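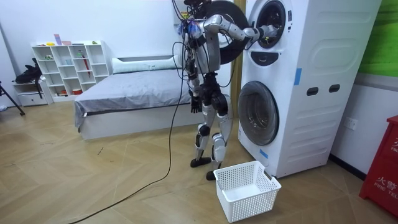

Laundry in a Shared Bedroom: Project Report
Everett Kasprzak and Juniper Whitlock

1. Question
Does a stacked washer and dryer save enough floor to be worth the higher reach? We compared a stacked pair with the side-by-side layout used in Ambrose Hall.

2. Method
We ran 14 loads in each layout, all on Tuesday evenings, and timed the unloading only. Each load was cotton towels and shirts. The basket stayed on the floor in front of the machines.

3. Results
Average unloading time was 60 seconds for the stacked pair and 44 seconds side by side. Most of the difference came from the upper machine — small items stuck at the back of the drum and had to be felt for.

4. Problems
Two loads were timed with the basket on the bed and were left out. We did not test people under five feet tall.

5. Next steps
Repeat with bed sheets in November.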